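# Unit 4: Teaching a Two-Arm Task by Teleoperation

Course notes, Sumeya Tamiru. Lab sections are run by Annatjie Mkhize.

Last unit covered hand guiding, where you hold the arm itself and move it through the task. That works well for one arm and a short motion. With two arms it gets awkward. Your own hands are in the workspace, they block the cameras, and you end up pushing the robot in ways its motors could not repeat.

In teleoperation you stay outside the workspace and move a pair of leader arms. The follower arms copy the joint angles. Everything the cameras record is then something the robot did with its own motors, and the policy will see the same kind of view when it runs alone.

## Tasks for this unit

We use flat objects: frames, mats, boards. They are harder than blocks. A gripper has to come in at an edge, and a thin edge lying on a tabletop leaves little room for the fingers. Overlapping pieces add a second problem, which is choosing what to take hold of first.
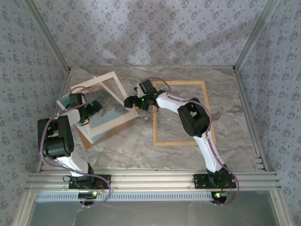

Before you start an episode, decide which arm leads and which arm supports. Write it in the log. If you switch roles halfway through the session, the policy gets two answers to the same situation and tends to hesitate between them. Switching is fine if it depends on where the object lies, as long as you apply the rule every time.

Other points for the operator:

- Start both arms from the home pose.
- Move at a steady pace. Long pauses are recorded too, and the policy will learn to pause.
- If a grasp slips, open, back off and try again. Keep the episode. Recoveries are useful data.
- If the arms touch each other, stop and mark the episode as rejected.
- Change the angle and position of the object between episodes.

## Grasping with both arms

For a square or rectangular board, approach from opposite sides. Bring both grippers to the same height before closing either one. If one side closes early, the board turns and the other gripper misses its edge.

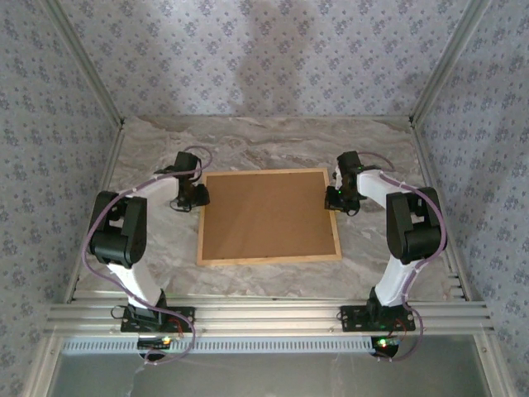
Close the supporting gripper first, wait until it has stopped moving, then close the leading gripper. Lift slowly. Both leader arms have to rise together, and most people need some practice before their hands agree. A board that tilts on the way up usually means the operator was watching one side only.

## Recording and review

Each group records 100 accepted episodes. Rejected ones do not count, but leave them in the folder with the reject tag. Sirix is the recording program on the lab machines, and Paisan is the viewer. Play back every tenth episode in Paisan before you move on, and check that the joint traces and the video line up.

The sample set from August has 1826 episodes. Use it for comparison and keep it separate from your own training data.

## Before the next lab

Read chapter 8 of the course reader. Answer in writing, half a page in total:

1. Why might a policy trained only on clean episodes fail after a small slip?
2. Your board always starts in the same place. What will the policy not have learned?

Hand it in to Annatjie at the start of lab. Spare log sheets are in the drawer under the printer.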